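Gresora Community Help > Teaching by demonstration > Two-arm tasks

Hand demos or remote control for a two-handed dish task?

Asked in June · 3 replies · Solved

Hi all! I'm a few weeks into teaching a pair of Amadi arms to put drinkware away and I'm having way too much fun with it, but I've hit a fork in the road and would love some opinions before I sink another weekend into the wrong thing.

The task is small. Pick up two mugs at the sink, one per hand, move them to a rack, set them down. Then do the same with the glasses that live on the rack, so the arms learn to take things off a shelf as well as put them on. Both hands work at the same time, and that's the part I care about. One-handed pick and place already works fine on my setup.

So far I've tried it both ways. First I drove the arms with the Plilow remote handles and got 50 episodes over a Sunday. They're clean, the joint data is right there, and they are painfully slow. I also notice I drive one arm and park the other, then swap. I can't seem to make myself use both at once through the handles, even though I do it at a real sink without thinking.

Then I tried just doing the task with my own hands and recording from a head camera in a real kitchen.

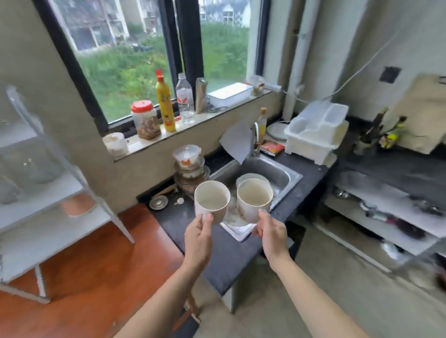 It's so much faster! I move both mugs together, I tilt them on the way up without planning to, and I never stop to work out which hand goes next. By the end of the second evening I had 300 short clips. The trouble is that now I have video and hand tracking and no joint data at all, and I don't know how much of it the arms can use. My thumbs are doing things the gripper has no answer for.

So:

Is it worth mixing the two kinds of demo, or should I pick one and stick with it?

If I keep the hand clips, should I hold things the way a gripper would, or the way I normally do?

And how tidy should the kitchen be? Mine has jars on the window sill, a stack of containers next to the sink, a dish rack box, the lot. I could clear it all, but then the arms will never have seen a kitchen with people living in it.

Grippers are the stock Ukov two-finger ones, if that matters.

Reply 1 · marked as solution

Mix them. I've been down this road with the same arms and mixing was the thing that got me unstuck, so I'm excited to see somebody else trying it.

The way I think about it, your hand clips teach what to do and in what order, and your remote episodes teach how these particular arms do it. Train on the hand clips first, then finish on the remote ones. Your 50 are enough to start with if they cover the whole task. If they're all the same mug in the same spot, record a few more with the mug moved before you do anything else.

On your grip question — hold things in a way the gripper could copy, at least at the moment of contact. The thumb goes on one side, the fingers together on the other, and don't curl a finger through a handle. You can be natural about everything else: speed, path, the tilt, where your elbows go. I tried being robot-like from start to finish and my clips came out stiff and slow, with all the same faults as my remote ones.

Shelves are where the hand clips really earn their keep. Reaching in under an upper shelf that's full of glasses is awful through the Plilow handles. You lose depth, you bump something tall, and then you spend ten minutes resetting. By hand you just reach in. 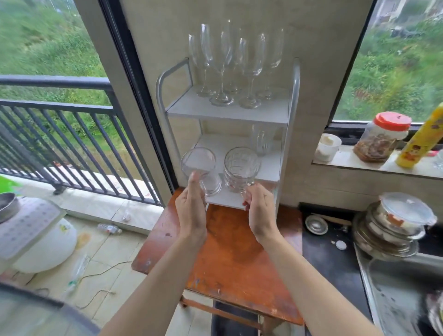

Lower shelf, one hand on each piece: a plain cylindrical glass on the left, a faceted mug on the right.

Two things to check on shelf clips like that.

Clear glass is hard on hand tracking and harder on depth. Go through a handful of clips and look at whether the tracked fingertips land on the glass or somewhere behind it. If they land behind, your arms will learn to close on air. I fix mine by shifting the contact point to where the hand stops moving, and that has worked well enough.

Also mark the moment each hand makes contact, separately for left and right. People hardly ever touch both items at the same instant. If you use a single mark for both, one gripper will always close early.

I'd leave the kitchen alone. Keep the jars and the containers and let them wander from one session to the next. What I would keep steady is the rack. Put it in the same place on the table for your first round, get the arms working, then start moving it.

Please post a clip when the arms do it, I'd love to see that!

Reply 2

I only use remote control. Hand video never worked for me, but that was a while ago and with one arm.

For the parking habit, try slowing the handles down in Plilow. There's a scaling setting. When both arms are slow you get bored waiting and start moving the second one. Sounds silly but it helped me a lot.

Maybe use plastic cups until it works.

Reply 3

Seconding plastic cups, and put a towel under the rack.

One more about head cameras. Look at the item before you reach for it and keep looking until you've let go. My early clips are full of me glancing off at the next thing halfway through, and both hands drop out of view right when they matter. It took a bit of practice, then it got easy.

Does anybody know if the Ukov fingers come in a narrower version? Mine won't fit between two stemmed glasses standing close together.

Follow-up from the person who asked

Thank you, this is great! I went back through the shelf clips and the fingertips were landing behind the glass in a lot of them, so that's my evening sorted. I'd been using one contact mark for both hands too. Splitting them now.

I slowed the handles down as suggested and for the first time I moved both arms together for a whole episode. Very happy about that. Marking this solved, and I'll start a new thread once I have something trained.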